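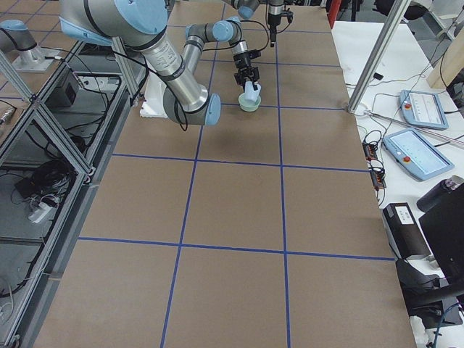 종이 한 장과 테이프 다섯 줄

글 에밋 보아텡 (Emmett Boateng)

나는 부엌 물건을 정리하는 방법에 대해서 오래 글을 썼습니다. 그런데 작년까지 우리 집 그릇장은 아주 나빴습니다. 문을 열면 컵이 그릇 위에 있고, 그릇은 쟁반 아래에 있고, 쟁반은 꺼낼 때마다 다른 것을 밀었습니다. 나에게 이 문제를 고쳐 준 것은 새 수납장이 아니고 갈색 크라프트지와 파란색 테이프였습니다.

방법을 가르쳐 준 사람은 트레버 패리(Trefor Parri) 씨입니다. 그는 스킷게이트(Skitgate)라는 작은 공방에서 다른 사람들의 부엌을 설계합니다. 한국에 온 지는 나보다 오래되었고, 한국말도 나보다 훨씬 잘합니다. 8월에 내가 처음 찾아갔을 때 그는 큰 작업대에 종이를 펴고 있었습니다. 나는 그가 포장을 준비하는 줄 알았습니다.

"그릇장을 먼저 책상 위에 만들어 봅니다." 그가 말했습니다. "선반을 사는 것은 제일 나중입니다."

그의 생각은 간단합니다. 집에 있는 컵과 그릇을 종이 위에 모두 꺼냅니다. 종이를 테이프로 칸으로 나눕니다. 그리고 칸 하나를 선반의 한 자리라고 생각합니다. 물건을 그 자리에 놓아 보고, 들어 보고, 다시 놓아 봅니다. 손이 불편하면 그 자리는 틀린 자리입니다.

종이를 까는 일

나는 집에 돌아와서 식탁으로 시험해 보았습니다. 첫 번째는 실패했습니다. 얇은 포장지를 샀는데, 무거운 그릇을 옮길 때 종이가 같이 움직였습니다. 두 번째는 조금 두꺼운 크라프트지를 문구점에서 샀습니다. 두루마리로 파는 종이는 처음에 자꾸 말립니다. 말린 쪽을 아래로 향하게 하고 하룻밤 책 몇 권을 올려 두니 평평해졌습니다.

갈색 종이에는 좋은 점이 있습니다. 우리 집 그릇은 흰색과 연한 색이 많은데, 갈색 위에서는 모양이 잘 보입니다. 흰 종이 위에서는 큰 접시와 작은 접시의 차이가 눈에 잘 들어오지 않았습니다. 그리고 연필로 메모를 쓸 수 있습니다. 나는 물건을 치우기 전에 그 자리에 이름을 썼습니다. "국그릇", "손님 컵", "이것은 왜 있는가" 같은 이름입니다.

테이프 붙이기

패리 씨는 세로로 두 줄, 가로로 세 줄을 권합니다. 이렇게 하면 보통 가정의 상부장 하나를 생각하기에 충분하다고 합니다. 나는 욕심이 있어서 처음에 가로 여섯 줄을 붙였습니다. 칸이 너무 작아서 큰 접시는 언제나 두 칸을 차지했습니다. 결국 세 줄을 떼었습니다. 뗄 때 종이가 찢어진 곳이 있었지만 쓰는 데에는 문제가 없었습니다.

테이프는 종이에 약하게 붙는 것이 좋습니다. 나는 그릭톤(Grikton)의 파란 종이테이프를 썼습니다. 한 번에 길게 당겨서 붙이면 삐뚤어지기 쉽습니다. 한쪽 끝을 누르고, 손바닥 두 개 정도의 길이만큼 풀고, 누르고, 다시 푸는 순서가 나에게는 맞았습니다. 줄이 조금 비스듬해도 다시 붙이지 마십시오. 나는 자를 가지고 한 시간을 보냈고, 그 한 시간은 그릇장에 아무 도움이 되지 않았습니다.

선반의 실제 크기를 맞추고 싶은 분은 먼저 장의 안쪽을 재야 합니다. 우리 집 장은 안쪽 폭이 587밀리미터입니다. 나는 바깥쪽 폭으로 계산하고 기뻐했다가, 안쪽을 재고 접시 한 줄을 포기했습니다.

컵은 어디에, 그릇은 어디에

패리 씨의 규칙에서 제일 재미있는 것은 짝입니다. 그는 물건을 종류로 나누기 전에 같이 쓰는 것을 찾습니다. 아침에 컵으로 곡물을 떠서 그릇에 붓는 집이라면 그 컵과 그 그릇은 같은 칸에 삽니다. 컵은 컵끼리, 그릇은 그릇끼리 두는 것은 가게의 방법이라고 그는 말합니다.

나는 이 말을 듣고 일주일 동안 내 아침을 보았습니다. 정말로 나는 매일 작은 플라스틱 컵 하나와 가벼운 그릇 하나를 썼습니다. 그런데 컵은 싱크대 왼쪽 장에 있고 그릇은 오른쪽 장의 제일 높은 칸에 있었습니다. 나는 여러 해 동안 아침마다 까치발을 했습니다. 지금 두 개는 눈높이의 가운데 칸에 있습니다.

손을 움직여 보는 것도 중요합니다. 컵을 그릇 위로 가지고 가서 기울여 봅니다. 물이나 쌀은 필요 없습니다. 빈 컵으로 하면 됩니다. 이때 팔꿈치가 옆 칸의 물건에 닿으면 옆 칸에는 낮은 것을 두어야 합니다. 높은 주전자나 유리병은 팔이 지나가지 않는 쪽으로 보냅니다. 처음에는 이 동작이 부끄러웠습니다. 아내가 식탁 옆을 지나가다가 보고, 무엇을 마시느냐고 물었습니다.

그릇을 겹치는 높이도 종이 위에서 시험할 수 있습니다. 우리 집 선반 사이의 높이는 115밀리미터입니다. 밥그릇은 두 개까지 들어가고, 세 개부터는 꺼낼 때 손가락이 들어갈 공간이 없습니다. 작은 상자를 잘라서 그 높이의 기둥을 만들고 칸 옆에 세우면 알기 쉽습니다. 패리 씨는 나무 조각을 쓰지만 나는 과자 상자를 썼습니다.

남는 물건

모든 칸을 채웠는데 식탁 끝에 물건이 남았습니다. 나는 세어 보았습니다. 전부 98개를 꺼냈고, 그중에서 자리를 찾지 못한 것이 일곱 개였습니다. 손잡이가 떨어진 컵, 뚜껑이 없는 통, 그리고 살리넨이라고 내가 잘못 불러 온 살미넨(Salminen)의 옛날 소스 그릇이 있었습니다. 소스 그릇은 예쁘지만 우리는 소스를 병에서 바로 붓는 사람들입니다.

패리 씨에게 전화로 물어보니, 남은 것을 바로 버리지 말고 종이의 한 칸을 비워서 거기에 두라고 했습니다. 한 달 동안 필요해서 찾으면 장으로 돌아갑니다. 나는 식탁을 한 달 동안 종이로 덮어 둘 수 없어서, 칸 하나를 가위로 오려 작은방 책상에 옮겼습니다. 돌아간 것은 뚜껑이 없는 통 하나입니다. 지금은 마늘을 넣습니다.

선반에 옮기는 날

종이에서 장으로 옮기는 일은 생각보다 짧았습니다. 오후 세 시에 시작해서 저녁밥을 하기 전에 끝났습니다. 먼저 종이 전체를 휴대전화로 찍고, 맨 위 칸부터 옮겼습니다. 아래부터 하면 위 칸의 그릇을 올릴 때 팔이 아래의 컵을 건드립니다. 나는 이것을 컵 하나를 깨고 배웠습니다.

장 안에도 며칠은 파란 테이프를 남겨 두었습니다. 가족이 새 자리를 외울 때까지는 경계가 보이는 편이 편합니다. 딸은 테이프가 마음에 든다고 떼지 말라고 했지만, 물이 닿은 부분부터 끝이 올라와서 결국 떼었습니다. 자리를 다 외우지 못한 사람은 우리 집에서 나 한 사람이었습니다.

칸막이나 받침대는 그다음에 샀습니다. 스킬토브(Skiltov)의 낮은 선반 받침을 두 개 샀는데, 하나로 충분했습니다. 종이 위에서 한 번 더 시험했으면 두 개를 사지 않았을 것입니다.

준비할 것

두꺼운 크라프트지, 식탁을 덮을 만큼
잘 떨어지는 종이테이프 한 개, 종이와 다른 색
줄자와 연필
높이를 재는 상자나 나무 조각
그릇장에 있는 모든 컵과 그릇

종이는 접어서 보관하면 다음에 또 쓸 수 있습니다. 우리 집 종이는 냉장고 옆에 세워 두었고, 겨울에는 냄비 칸을 할 생각입니다. 냄비는 무거우니까 그때는 식탁 대신 바닥에 깔겠습니다.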